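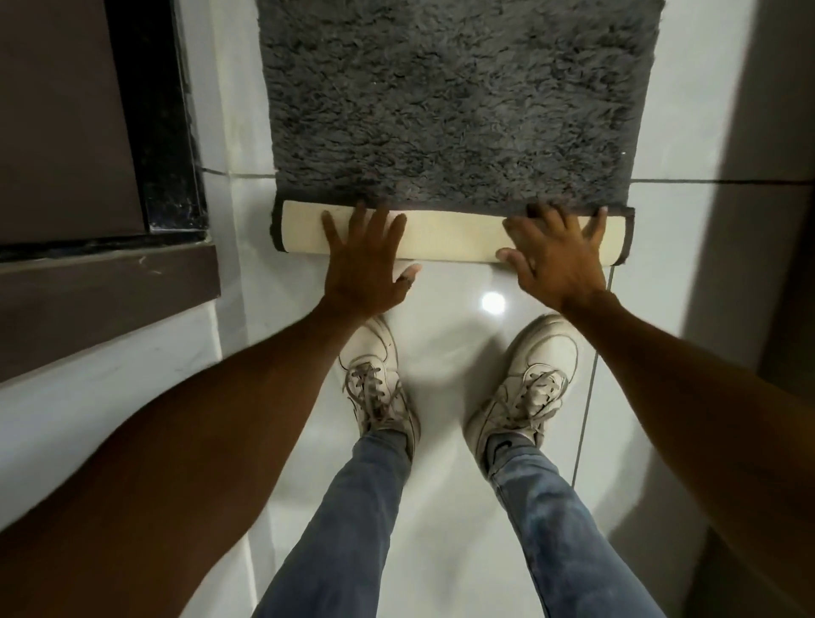
Prirkava, 14 de abril de 2025

La célula estaba instalada en la planta baja de una vivienda que Lanau alquilaba para ensayos domésticos. La ficha la llamaba Zostora 2, aunque la Zostora 1 se había desmontado en septiembre y sus piezas servían de repuesto a la otra. Constaba de una base móvil, una columna elevadora, dos brazos y una estación de carga atornillada al rodapié del pasillo. Tenía asignadas seis tareas. Cinco se cumplían con una tasa aceptable. La sexta era enrollar la alfombrilla del baño, levantarla y dejarla sobre el borde de la bañera.

Simin Salehi llegó con la llave de la casa, un juego de hexagonales y la orden de trabajo impresa. La orden decía: «Fallo intermitente en tarea 6. Revisar pinza derecha». La firmaba alguien de Azimi, la empresa de mantenimiento, que no había visto la máquina.

Puso la base en parada segura, esperó a que se apagara el indicador de la columna y desconectó la batería. Después abrió la pinza derecha. Las almohadillas tenían pelusa gris compactada en el canal interior. La retiró con un pincel seco, midió la holgura de la articulación y la encontró dentro de tolerancia. El cable del sensor de fuerza hacía bien su curva y no mostraba aplastamiento en la brida. Cerró la pinza, conectó la batería y ejecutó la rutina de puesta a cero.

La primera prueba falló. La máquina bajó los dos brazos, tomó el borde más cercano y empezó a plegarlo. A mitad de la segunda vuelta, la pinza derecha cerró sobre el pelo, tiró, y el rollo se abrió. El registro anotó código 20: pérdida de contacto con el objeto.

La segunda prueba falló en el mismo punto. En la tercera, Salehi se quedó en el umbral con el registro abierto en la tableta y leyó los valores a medida que aparecían. La fuerza de la pinza derecha subía con normalidad hasta el cierre. Luego caía de golpe, sin oscilación. Una almohadilla gastada habría dado una caída irregular. Aquello correspondía a una pinza sana que apretaba donde no había nada firme que apretar.

Volvió a detener la máquina y la mandó a la estación. Luego entró en el baño, se inclinó sobre la alfombrilla y enrolló el borde con las manos.

El reverso era de goma, color crema, y ofrecía agarre. El pelo era largo y cedía en cualquier dirección. Apoyó la mano izquierda abierta sobre la goma, con las puntas de los dedos en el límite del pelo, y notó que bastaba la presión para que el rollo no se moviera. La derecha trabajaba de otro modo: los dedos pasaban por encima de la goma y se hundían en el pelo, y el pulgar sujetaba por debajo el labio del rollo. Una mano fijaba y la otra cerraba. Repitió el gesto varias veces, despacio, y fue dictando a la tableta.

—Izquierda, palma plana, sin pinzar. Derecha, pulgar primero. Dedos después.

El programa hacía lo contrario. Las dos pinzas cerraban a la vez y desde arriba. Buscó el historial. La secuencia se había escrito para la alfombrilla anterior, de algodón y pelo corto, que constaba en el inventario con una baja sin fecha. El apartado de observaciones decía «sustituida por equivalente».

Salehi leyó dos veces la palabra «equivalente» y la copió en el parte, entre comillas.

El cambio de secuencia no figuraba en la orden. Para hacerlo necesitaba autorización de Lanau, y para pedirla, un número de incidencia que Azimi asignaba por teléfono. Llamó. Le preguntaron si la pinza derecha estaba averiada.

—No.

—La orden dice pinza derecha.

—La pinza derecha está limpia y en tolerancia. Lo que ha cambiado es la alfombrilla.

Hubo una pausa con ruido de teclado.

—No tengo código para alfombrilla.

—Póngalo en entorno.

—Entorno es para suelos y enchufes.

—Está en el suelo —dijo Salehi.

Le dieron el número. La autorización llegó mientras comía un bocadillo sentada en la escalera.

Dividió la acción en dos fases. En la primera, el brazo izquierdo bajaba con la pinza abierta y apoyaba los dedos sobre la goma hasta alcanzar el umbral de contacto. En la segunda, el derecho introducía el dedo inferior bajo el rollo y solo entonces cerraba el superior. Redujo la velocidad de avance y fijó una espera de 2000 milisegundos entre ambas fases, que era excesiva, para recortarla después con datos. Guardó la secuencia antigua con otro nombre. Tenía por norma no borrar nada en una casa que no era suya.

Lanzó la prueba. El brazo izquierdo bajó, tocó y se detuvo. Durante la espera, la máquina no hizo nada, y Salehi escuchó el ventilador de la columna. Después el brazo derecho entró por debajo, cerró y giró. El rollo dio una vuelta, luego otra. La fuerza se mantuvo. La base retrocedió un palmo, la columna subió y la alfombrilla quedó sobre el borde de la bañera, torcida, con un extremo colgando.

El criterio de aceptación no mencionaba la simetría. Ejecutó la serie completa de 20 ciclos, extendiendo la alfombrilla en el suelo después de cada uno. En el ciclo 6 el rollo se aflojó, pero no llegó a caer. Los demás se completaron. Recortó la espera a la mitad, repitió la serie y obtuvo el mismo resultado sin el aflojamiento, cosa que no supo explicar y que anotó tal cual.

En el parte escribió: «Pinza derecha: limpieza, sin sustitución. Secuencia de tarea 6 modificada con autorización. Actualizar inventario: alfombrilla de pelo largo, reverso de goma». En la casilla de causa raíz había un desplegable con desgaste, golpe, humedad y otros. Marcó otros.

Recogió las llaves hexagonales, comprobó que la base cargaba y apagó la luz del baño. Ya en la puerta de la calle sonó el aviso de la tableta. Azimi había abierto una orden nueva para la misma célula, con prioridad normal: «Fallo intermitente en tarea 6. Revisar pinza izquierda».

Miró la hora de creación. Era anterior a su llegada. Dejó la tableta sobre el asiento del coche, volvió a entrar y desconectó la batería.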